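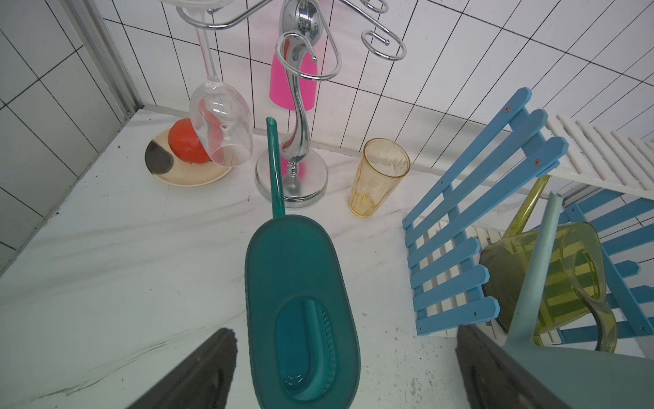
茶水间台面整理与浇水安排

四楼茶水间的台面从本月起按新的办法收拾。过去几个月,杯子、盘子、晾架和浇花的东西都堆在靠墙那一段,有人找不到自己的杯子,也有人把水壶顺手放倒在台面上就走了。行政组和几位同事商量之后,定了下面这些做法,请大家看一遍。

一、水壶

青绿色的塑料浇水壶继续留在茶水间,供浇窗边和走廊的绿植使用。用完以后把余水倒进水槽,壶身立着放,壶嘴朝墙。横着放容易从嘴里滴水,台面是白色大理石纹的,水渍干了以后很显眼,擦起来也费事。

这把壶的提手是在壶身顶上凹进去的,里面有一道道小棱,容易积灰。轮到浇水的人每周用旧牙刷刷一次,牙刷放在水槽下面的柜子里。

浇水仍按原来的名单轮流。走廊的绿萝一周一次,窗边的两盆龟背竹看土,土面干了再浇。之前有一盆被三个人在同一天各浇了一遍,叶子黄了一半,所以现在柜门内侧贴了一张表,浇完请写上日期和名字。

二、杯架

银色的那个挂杯架,就是中间立柱弯成天鹅颈样子的,只挂杯子,不要再往上搭抹布和茶包。高脚杯倒挂在弯钩上,一个钩挂一只。塑料杯也可以挂,粉红色的那种分量轻,挂在立柱后面一侧就行,把前面的位置留给玻璃杯。

取高脚杯时先扶住杯身,再把杯脚从钩上退出来。这个架子底座虽然是圆的,也有些分量,但单手硬拽还是会晃。去年六月碎过两只,都是这样碎的。

底座每周五下班前擦一次的规定取消,改为谁看见有水印谁擦。软布在右手第一个抽屉里,不要用百洁布,会留划痕。

三、放在台面上的杯子

带棱面的琥珀黄透明塑料杯是公用的,喝冷水用,放在杯架右边,口朝上。请不要拿去装热咖啡,也不要带回工位过夜。私人的杯子请放回自己的柜格,长期留在台面上又没有名字的,行政组会收到纸箱里,纸箱放在复印室,保留到六月底。

四、晾架

台面右侧有两个条格架,一个浅蓝色的木条折叠架,一个白色的圆条架。以后白色的用来晾洗好的餐具,蓝色的垫在刚洗完的大件下面,例如汤锅和沙拉盆。蓝色的是木头的,不要整天泡在水里,大件拿走以后请把它斜靠起来晾着。

蓝架的木条上有棕色的小钉孔。有同事问这些孔是不是坏了,不是,不影响使用,但如果发现木条松动,请告诉行政组,不要自己拿胶带缠。上一个架子就是被胶带缠了好几圈,最后缝里发霉,只好扔掉。

五、水果和盘子

靠墙角的那只圆盘,奶油色底、半边深棕的,专门放大家分着吃的蔬果。有人从家里带番茄来,放在盘里就表示谁都可以拿,不必再问。盘里只放整个的,切开的请装盒进冰箱,盒上写日期。

盘子空了请顺手洗掉放回墙角。番茄放久了会出水,发软的请扔进厨余桶,不要留给后面的人处理。

六、采购

这次整理的预算是2,000元,眼下用掉了1,000元,买了抽屉分隔盒、软布、标签纸和柜门里的挂钩。剩下的准备添一块沥水垫,再给水槽换一个滤网。Harsh Chauhan负责比价,Sosero和Prikix两家的报价已经拿到,沥水垫的尺寸还没有定。谁量过水槽左边那段台面,请把数字发给他。

另外有人提议再买一个挂杯架,行政组暂时不打算买。茶水间登记使用的同事是56位,但同时用高脚杯的场合一年也就几次,平时这一个架子够用。聚餐需要更多酒杯时,可以提前两天向前台借,柜子里还有一整箱。

七、其他

台面靠墙一侧请不要放纸箱和快递。微波炉的使用说明已经重新打印,贴在门的侧面。

以上办法从2025年3月31日开始试行。有意见可以写在柜门内侧那张表的背面,也可以直接找Harsh Chauhan。浇水名单下个月重新排,不方便轮值的同事请在月中之前说一声。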